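6 March 2018

Up before the alarm again. Rain most of the night and the gutter over the back door is dripping onto the step, same spot as last winter. Wrote to the landlord about it, second time.

Finished the layout notes for Gisela before breakfast. She wants the table kept plain, with the candle and the lantern toward the back, and I have no objection. 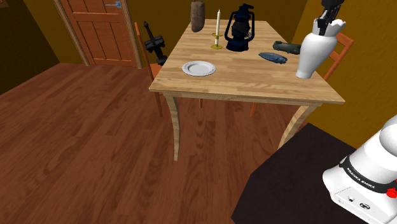
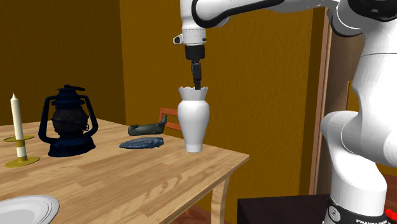

Took the 624 bus out to Clendlow to see Imre about the sourdough class. He has 6 people signed up and wanted 10, so it may not run in March after all. He showed me his new starter, which smells like green apples, and gave me a jar of it to take home. I said I would feed it every evening. I have killed two already and did not mention it.

Lunch at the Vietnamese place by the station. I had the soup with the pork and too much chili. Aoi came in halfway through and sat with me. Her mother is out of the hospital and back in her own apartment, on the second floor with no elevator – that will have to be sorted out soon. Aoi has been sleeping on the couch there and her back hurts. I offered her our folding bed. She will send her brother over for it.

Got home around 3. The electric bill came to $757, which has to be wrong. Called and waited 51 minutes. The man on the phone said the meter had been estimated since the fall and they would send a person out to read it. He gave me a case number and I wrote it on the back of the envelope. Need to move that envelope somewhere safe.

Fed the starter, flour and water, equal weights. Put it on top of the fridge with a saucer over it.

Aminu called after supper. He has the job in the parts department and starts in two weeks. He sounded tired more than pleased, but he has been at it since before Christmas. We talked about the drive and whether he should sell the truck. I think he should keep it through the spring and see.

Read one chapter and could not follow it. Still raining. I put the big saucepan under the drip before I locked up.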